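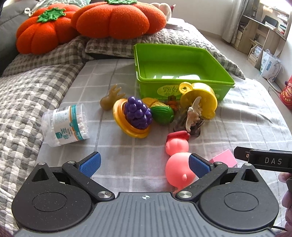

おもちゃの片付けって、どうしてベッドの上から始まるんでしょうね。うちはいつもそうなんです。床に広げると踏むし、テーブルに広げると夕飯までに終わらせないといけないし、結局シーツの上が一番やりやすい。落としても割れないし、転がっていかないし、疲れたらそのまま横に倒れられます(これ大事!)。

というわけで、今回は細かいおもちゃと雑貨の片付けについて、うちでやっていることをだらだら書きます。収納のプロでもなんでもないので、合いそうなところだけ拾ってください。

まずは全部出す、でも箱は一つだけ

片付けの本を読むと「全部出しましょう」と書いてありますよね。あれを真に受けて家じゅうのおもちゃを出した年がありまして、夜の九時に寝る場所がなくなりました。それ以来、一度に出すのは箱一つ分だけと決めています。

うちの細かいもの担当は、黄緑色のプラスチックの箱です。これを空っぽにして、中身をシーツの上に広げる。ぶどう、メロン半分、とうもろこし、にんじん。このへんのおままごとの食べ物は、まあ予想どおりです。問題はそこに混ざってくるもので、ピンクのぶたが二匹、手の形をしたゴムのおもちゃ、白い枝サンゴ、流木、綿棒の容器。綿棒……。洗面所で探していたのはあなたでしたか。

出したらまず箱を拭きます。底の四隅に砂だのビーズだの髪の毛だのがたまっているので、先に逆さにしてとんとん叩いて、それから固く絞った布で一周。最後に乾いた布。中身を仕分けしている間に乾くので、順番としてはこれが最初がいいです。私は長いこと最後に拭いていて、濡れた箱の前でぼーっと待つという無駄な時間を過ごしていました。

分け方は「誰が遊ぶか」より「どう汚れるか」

子どもの年齢別とか、種類別とか、いろいろ試しました。今は洗い方で分けています。理由は簡単で、片付けのついでに洗ってしまえるからです。

硬いプラスチックの食べ物やお皿、カップは洗面器行き。ぬるま湯に食器用洗剤をちょっと垂らして、しばらく浸けて、古い歯ブラシでこすります。ぶどうみたいに粒がでこぼこしたものは谷間に汚れが入りこむので、歯ブラシは毛先の開いていないもののほうが楽です。すすいだらタオルの上に並べて、途中で一回ひっくり返す。半分に割れるタイプの野菜や果物は、必ず離した状態で乾かしてください。くっつけたまましまって、次に開けたときのにおいといったら!

ふたのついたカップも同じです。ふたは別に乾かす。大人の水筒と一緒ですね。

ふにゃふにゃ系のおもちゃは別扱いにしています。つぶして遊ぶぶたとか、ああいうものです。素材がいろいろあって、水に浸けていいのかどうか見ただけではわからないことが多いので、私はまず袋や箱の表示を探します。で、だいたい捨ててしまっていて無いんですよね。無いときは、湿らせた布でそっと押さえるように拭くだけにします。ごしごしやると表面がべたべたしてくるものがありました。べたつきが出たものにはコーンスターチをほんの少しはたいて、余分を払って、様子見。完全には戻らないけれど、ほこりを吸い寄せる感じは減ります。

それから、ふにゃふにゃ系は硬いものの下にしないこと。流木の下敷きになったまま夏を越したうさぎは、お腹に枝の形のくぼみがつきました。それはそれで子どもは気に入っていましたが。

ゴムのおもちゃは、色の濃いプラスチックとくっつけておくと色がうつることがあります。うちは薄い布の巾着に入れてから箱に戻します。巾着は着られなくなったTシャツの袖を切って、片側を縫って、もう片側にひもを通しただけのもの。ミシンを出すのが面倒な人は輪ゴムで十分です。

サンゴと流木はおもちゃなのか問題

これは家族会議になりました。私は飾り棚に置きたい。子どもは農場ごっこの森に使いたい。ぶたが流木の陰に住んでいるらしいんです。

結論としては、使っていい、ただし別の浅い箱に入れる、になりました。枝のあるものは先が欠けやすいし、欠けた先は小さくてとがります。細かいかけらを口に入れる年齢の子がいるおうちは、迷わず高いところへ。うちもいちばん下の子が三歳になるまでは棚の上でした。

流木は見た目よりも細かい木くずが出ます。シーツに直接置いた日は、粘着ローラーを一回転ではなく、面を替えて二回。新聞紙を一枚敷いてから置けば済む話なんですけど、毎回忘れるんですよねえ。乾いた歯ブラシで木目に沿ってさっさっと掃いておくと、次からだいぶ違います。水洗いしたときは風通しのいいところで何日も干してください。芯が湿ったまま箱に入れるとカビます。やりました。

綿棒は洗面所に帰ってもらう

おもちゃ箱に混ざる日用品って、各家庭に定番があると思います。うちは綿棒と洗濯ばさみと計量スプーン。

前は見つけるたびに立って返しに行っていたのですが、戻ってくるころには何をしていたか忘れているので、やめました。今は「帰る袋」を横に置いておきます。よその部屋に帰るものは全部そこに放りこんで、終わってから袋を持って家を一周する。これだけで片付けの時間が本当に短くなりました。前はお昼をまたいでいたのが、今は箱一つなら30分で終わります。

綿棒の容器は、ふたがゆるくなってきたらマスキングテープを短く貼っておくと、倒れても中身が散らばりません。テープの端を少し折っておけば、はがすときに爪でかりかりしなくて済みます。散らばってしまった綿棒は、私は耳には使わず掃除用に回しています。おままごとの細かい溝とか、箱のふちの段になっているところとか、あれがぴったりなんです。

箱のラベルのこと

うちのふたり分の箱は、買ったときのシールが貼ったままのものと、私が手書きしたものが混在しています。見た目にこだわる方は全部はがしてそろえるんでしょうけど、子どもは「黄色いマルの箱」みたいに覚えているので、はがすと逆に迷子になります。はがしたい方は、ドライヤーの温風をあてながら端からゆっくり。のりが残ったら、サラダ油を少しなじませて十分ほど置いて、洗剤で落とします。

手書きのラベルは文字だけでなく絵も描くのがおすすめです。私の描くぶどうは子どもに「これ、ぶつぶつ?」と聞かれるレベルですが、それでもちゃんと戻ってきます。

大きい子たち、つまりクッションとぬいぐるみ

細かいものが片付くと目につくのが大きいものです。うちではかぼちゃの形のクッションが一年じゅうソファにいます。本来は10月の人たちなんですが、抱き心地がよすぎてしまえない。季節ものは季節にしまう、という正しい暮らしは早々にあきらめました。

出しっぱなしのクッションは、週に一度、両手ではさんでぱんぱん叩いて空気を入れ直して、掃除機をかけます。掃除機の口にストッキングをかぶせておくと、フェルトのへたみたいな飾り部分を吸いこまずに済みます。フェルトは毛玉になりやすいので、こすらずに、洋服ブラシで一方向に。洗濯表示に水洗いできない印がついていたら、汚れた部分だけを薄めた中性洗剤でぽんぽん叩いて、水で湿らせた布で洗剤を取って、日陰干しです。

キルトやシーツのほうは、柄が細かいチェックだと汚れが目立たなくて助かる反面、落ちている小さいパーツも見えません。仕分けが終わったら、シーツの四隅を持って真ん中に集めるようにしてから、ゆっくり広げ直してみてください。見落としたビーズや人形の靴がころころ真ん中に寄ってきます。そのまま洗濯機に入れて、がらがら音がしてから気づくのはもう嫌です。

箱に戻す順番

乾いたら戻します。私の順番は、重いお皿とカップが底、次に野菜と果物、巾着に入れたゴムのもの、最後にふにゃふにゃのぶたたち。ぎゅうぎゅうに詰めず、ふたが手で押さえなくても閉まるところまで。入りきらなかった分は「お休み箱」に入れて押し入れへ。次の片付けのときに入れ替えると、久しぶりに会ったおもちゃで子どもがしばらく静かに遊んでくれます。これは本当に効きます、ぜひ!

お休み箱に入れたまま三回連続で選ばれなかったものは、子どもに聞いてから譲ります。勝手にやると、その日に限って思い出すんですよ。

よく聞かれるアルコール除菌については、私は硬いプラスチックの一部にしか使っていません。印刷がにじんだり、透明なものが白くくもったりすることがあるので、使うなら裏の目立たないところで試してからにしてください。

次は文房具の引き出しをやる予定です。インクの出ないペンがたぶん山ほど出てきます。ペン立ての底のべたべたの取り方をご存じの方、コメント欄で教えてください。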